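Storing packs of wooden chopsticks on a kitchen table
Home Help > Kitchen > Storage and tidying

Posted in September by Prasdale_kitchen

We do a big noodle lunch at our hall in Prasdale every couple of months and I've ended up as the keeper of the chopsticks. They're plain light wooden ones and they come in clear plastic sleeves, 20 pairs to a sleeve. At the moment they live in a drawer with the serving spoons and every time someone opens it the sleeves have slid under everything else, and a few have split.

I'd like to keep them out on the table where people can grab them. What do you use? Should I leave them in the plastic or take them out? I've got a couple of empty jars but they tip over as soon as one side is fuller than the other. The table is near the stove end of the kitchen, if that matters. I don't want to spend much.

6 replies, 3 shown

Heywood26

Leave them in the plastic until the day you need them. Loose wooden chopsticks pick up kitchen smells and a bit of grease, and near a stove that happens faster than you'd think. If a sleeve has split, use that one first or tape it shut.

For the holder, skip the jars. You want something with a flat, wide base and holes in the sides so air gets through. The plastic cutlery caddies with a tall back are good, the sort you can also hang from a hook. Mine is a Jemano one from the discount shop and it cost 2 dollars. It's lasted years. Check the height before you buy - if the basket is less than a third of the height of the chopsticks, they'll lean out and pull it over.

Wash and dry the basket before you put anything in it. Damp in the bottom is what gives you mould, and you won't notice it until you pull a pack out and the ends have gone grey.

I'd also move it to the end of the table away from the stove. Steam gets inside an open sleeve and sits there.

morketti_mum

just use a big mug. works for us

Table1846

I agree with the caddy idea and disagree about the mug, which is fine for a household but won't hold whole sleeves.

A few things from doing this at home, where we go through a lot of them:

Stand the packs upright with the folded end of the plastic at the top. Then you can open that end and take out what you need without pulling the whole pack out of the basket.

Don't fill it tight. If the packs are jammed in, the plastic tears on the way out. They'll lean a bit with room around them and that doesn't hurt anything.

Put the heavier packs in first, against the back, and the part-used ones in front. When two part-used packs would make one full one, combine them and throw out the spare sleeve.

If you have a tablecloth on, pull it flat under the basket first. Ours is a red flowered one that wrinkles every time someone leans on the table, and a basket sitting on a fold will rock. A placemat underneath fixes it if you can't be bothered straightening the cloth.

Any loose sticks left lying about on the table go in a separate cup for stirring paint, staking seedlings and so on. I don't put them back in with the clean ones.

As for the drawer, keep your unopened spares there if you like, but lay them flat in a shoebox lid so the spoons can't get at them. Ours sit behind the tea towels and I top up the basket from there before people come over. It's a five minute job and I usually do it while the kettle is on.

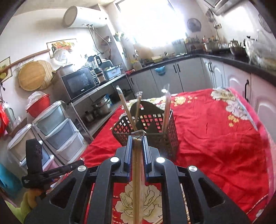

One more thing on the brown caddies - the dark colours hide tea and soy sauce marks much better than the white ones, but they also hide dust, so give the holes a go with an old toothbrush when you wash it. Warm soapy water is enough. Leave it upside down on the rack overnight.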